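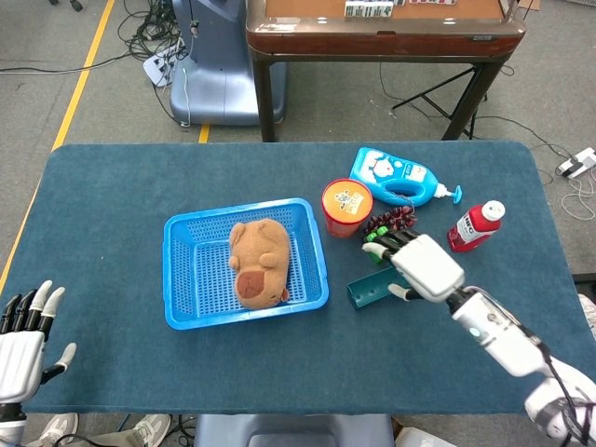
Ein Roboter mit zwei Händen am Übungstisch. Im blauen Korb liegt ein Wasserschwein aus Plüsch.

Was kostet ein Roboter?

Wer einen Roboter kaufen will, braucht zuerst einen Plan. Die Firma Jelard hat dafür eine Liste geschrieben. Ganz oben steht der Roboter selbst, denn er ist am teuersten. Danach kommen die Hände. Eine Hand mit fünf Fingern hat viele kleine Teile und wird oft einzeln bezahlt.

Zum Üben braucht der Roboter Dinge, die verschieden geformt sind: eine Dose, eine Flasche, künstliche Weintrauben. Dafür hat Jelard 382 Euro eingeplant. Ein Tisch und eine Tischdecke stehen auch auf der Liste - und Steckdosenleisten, die man leicht vergisst.

Für Reparaturen legt die Firma jedes Jahr 2.000 Euro zurück. Geht ein Finger kaputt, dauert es 15 Tage, bis der neue da ist. Deshalb liegen immer 4 Ersatzfinger im Schrank.

Worterklärung
Budget (sprich: Büdschee): das Geld, das man für etwas ausgeben darf.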